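Notebook, storage and backup, Trutbridge workshop
6/15/22
Entry by L. Carrilho

Subject: restore test of the Nekel archive from disk, and what to do about scrub intervals.

Background for whoever picks this up. The Nekel archive is scans of survey sheets plus the index database. Two copies on spinning disk, one on tape off site. The tape was read back in full last year. The disk copies have been written to and occasionally browsed but never read end to end. Rajeshwari asked for a full read with checksums before the July handover, so I started on copy B.

Method. Mount read-only. Walk the tree, hash every file, compare against the manifest that was made at ingest. Log path, size, stored hash, computed hash, elapsed time. No repair during the pass. SMART attributes dumped before and after.

Block size for the reads set to 128 KB. Tried larger and saw no gain, because the small files dominate. Left it.

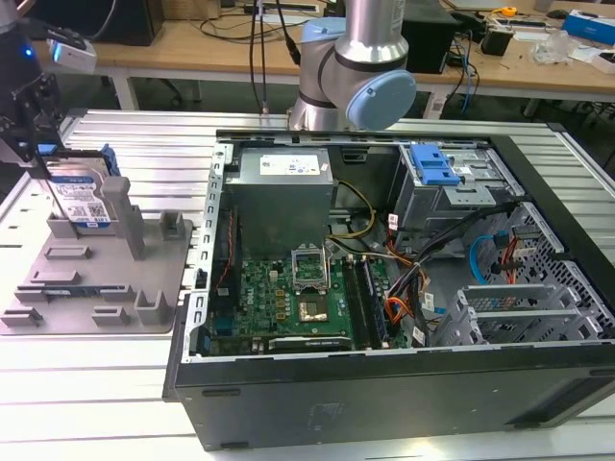
Tower on its side, panel off. WD 3.5-inch, blue bracket clipped on.

Results, copy B:

Manifest lists 1082 folders. All present.
Mismatched hashes: 7 files.
Unreadable: none.
Files on disk but not in manifest: 200, all thumbnails written by the old viewer. Ignored. Should be excluded by pattern next time so they stop cluttering the log.

The seven mismatches are the interesting part. Five are in the same folder and have modification dates later than ingest, so they were edited in place and the manifest was never updated. Compared two against tape. The differences are in the header only (rotation flag), image data identical. That is a procedure fault. The other two have original dates and original sizes and differ from tape by a single byte each. No reallocated sectors, no pending sectors, no interface CRC errors in either SMART dump. So the drive believes it is fine, and as far as it knows it returned what it was given.

Candidates for the two single-byte cases:

a) Bad memory in the machine that did the original copy. It was the Venkataraman box, which had no ECC and has since been scrapped. Cannot test.
b) Corruption in the cable or controller at write time. Would expect more than two.
c) Decay on the platter that slipped past the drive's own error correction. Very unlikely at this volume.

I lean toward (a). If so, copy A should be clean in both files, as it was made on different hardware. Checked: copy A matches the manifest for both. Consistent with (a) but does not rule out (b).

Both files restored to copy B from copy A, hashed again, match. Old versions kept in the quarantine folder with the log.

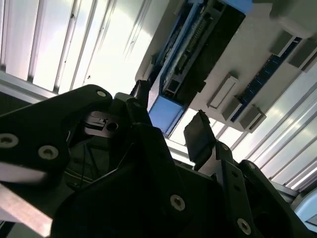

Nives Fabbri, reading over the log, objects that I should have hashed copy A in full before restoring anything from it, and that a match on two files says very little about the rest. Fair. Copy A is now queued for the same pass, and no further restores until it finishes.

She also asked why the manifest is stored on the same volume as the data. No good reason. A duplicate now lives on the index server and a printed hash of the manifest itself is taped inside the back cover of this book.

Scrub interval. Lesulora runs theirs monthly, which seems excessive for an archive that is mostly idle. A full pass keeps the disk busy overnight and holds the temperature up throughout. Against that, an error found late may already have been carried over to the next copy. Proposal:

1. Full hash pass on each disk copy twice a year, staggered so the two never run in the same month.
2. Random sample of 700 files from each copy every month, compared against the manifest. Takes nearly no time and would catch gross faults.
3. Any in-place edit to be logged and the manifest entry regenerated the same day. Aba Antwi to write the script.
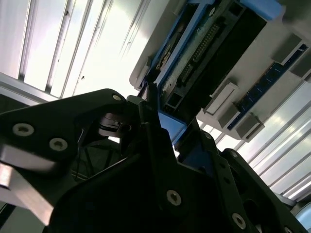 Open items

Full pass on copy A. Start from the index folder, as that is the one we can least afford to lose.

Exclusion pattern for thumbnails. Check first that no real scans use the same suffix.

Ask Jayanthi Chacko whether the rotation flag edits were intended. If so, push the corrected headers to tape at the next write. If not, roll all five back.

Memory test on the current ingest machine, overnight, before any new material goes in. It has ECC but I have not seen the error counters and do not know if they are being logged.

SMART dumps for copy B are in the log folder, before and after.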